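The Lubis Prize

Senga Gillies had been dead for eleven weeks when she won the Lubis Prize for Short Fiction, and her sister Annelore had to decide whether to tell them.

The letter came to the house in Trurkby, addressed to Senga in the kind of handwriting that expects to be kept. It said that the judges had been unanimous. It said there would be a dinner in October, and a cheque for 3000, though it did not say 3000 of what. 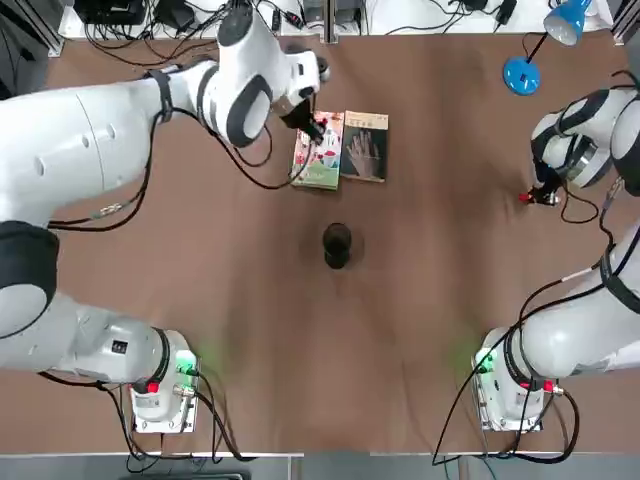
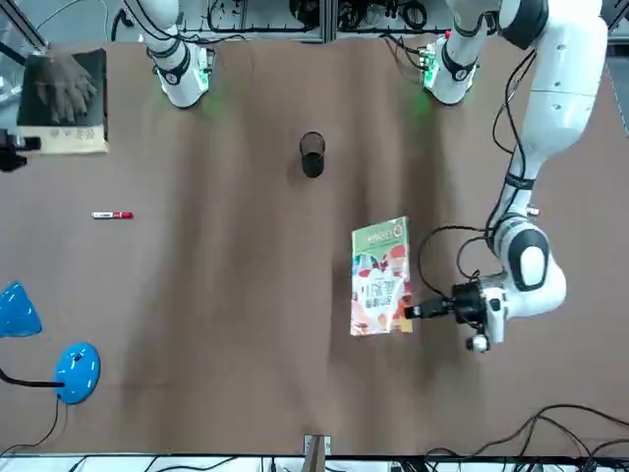 A brown tabletop and two white arms, from both views.

Annelore Harms had never read anything her sister wrote. This had been a matter of policy. When they were young Senga had put her in a story as a girl called Annabel who ate soap, and Annelore had felt then that one was enough.

She rang the number at the bottom of the letter.

'Lubis,' said a woman, in the tone of someone who has been asked to stop saying it like that.

'I'm calling about Senga Gillies.'

'Miss Gillies! We're so thrilled. I'm Henrike Görtz, I chair the judges. We all cried at the bit with the ferry.'

'Good,' said Annelore. She had meant to say the other thing next. What she said was, 'Is there a choice of main course?'

There was. She chose the fish, which Senga would have hated.

After that it was surprisingly little work to be her sister. She signed a form. She sent a photograph of herself at a christening, looking to the left. When they asked for a few lines about her influences she put down the names on the spines by the bed, in the order they were stacked, and was told by return that it was a very brave list.

The only person she told was Yayra Sowah next door, who had fed Senga's cat for years and now appeared to own it.

'You'll have to give a speech,' said Yayra.

'I'll say I'm overcome.'

'And if they ask about the ferry?'

Annelore had not thought about the ferry. That evening she went up to the back bedroom and found the story in a box file, under over 40 others and a guarantee for a kettle. It was called 'Soap'. She sat down on the bed in her coat.

It was about two sisters crossing to an island called Droltura to scatter their mother. The elder one was bossy, wore sensible shoes and corrected the captain. She was seasick into her own hat. Then, on the last page, with the engine cut and the younger one unable to open the lid, she took the urn out of her hands, did the whole business herself, and never mentioned it again.

They had gone to Cromer, and it had been a scarf. Otherwise Annelore could find nothing to correct, though she read it through 2 more times with a pencil.

In the morning she rang Henrike Görtz.

'I'm afraid I've been misleading you,' she said. 'Senga died in the summer. I'm the sister.'

There was a long silence, during which somebody at the other end put down a cup.

'The one in the hat?' said Henrike Görtz.

'It was a scarf,' said Annelore. 'Am I still down for the fish?'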